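Taming the Household Inbox

Most of us would never let 13 years of gas bills pile up on the kitchen counter, and yet that is just how we treat our e-mail. I was as bad as anyone. When we moved to Jukthorpe I needed one receipt for the water heater, and I spent most of an evening scrolling past shoe sales and old school newsletters before I found it. I set things up differently after that, and I've been meaning to write it all down ever since (so put the kettle on, this may ramble a bit).

Start with a few folders

You don't need many. I have 4: House, Money, Health and Everything Else. I did try a fancier system once, with a folder for every appliance, and I could never remember whether the dishwasher warranty lived under Kitchen or Warranties or Stivwood, which is the store we bought it from. Wide folders and a decent search box will get you there faster.

Name things so you can find them

When you save an attachment, give it a new name right away. Put the year first, then the company, then what it is. "Scan0115" tells you nothing at all a year later, and you will be cross with yourself! If the bill comes as a web page, print it to a PDF and drop it into the same folder as the others.
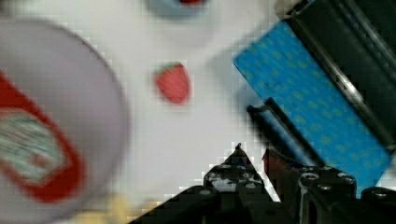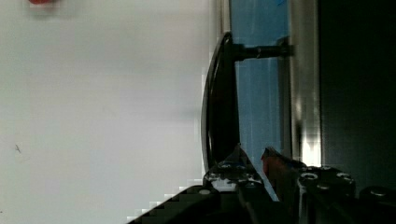

A little red strawberry, maybe a toy one, on the white tabletop in the first; a dark curved piece next to a white surface in the second.

Clear out in small bites

I do my clearing out in February, when the tax papers are on my mind anyway. Sort your inbox by sender instead of by date and the big offenders pop right up. I had 400 messages from one garden catalog, and they went in a single click – very satisfying. Unsubscribe while you're there, or they'll all come creeping back by summer.

Ask before you delete anything to do with taxes, insurance or the house itself. The rules on how long to keep those depend on where you live, so check with whoever does your taxes. When in doubt I keep it. A few old statements take up hardly any room.

Keep a second copy somewhere else

My neighbor Tín Đồng lost his whole mailbox when he switched providers and the old account closed before he'd moved anything over. Most mail programs have an export button tucked away in the settings. Run it twice a year, save the file to an external drive, and write the month on a bit of masking tape stuck to the drive. Then open the file and look at a couple of messages to be sure they're really there.

One more for shared households

If two of you pay the bills, set up one address just for the house and have the utilities write to that. Put the password in a sealed envelope with the passports and the spare car key, and change the note whenever you change the password.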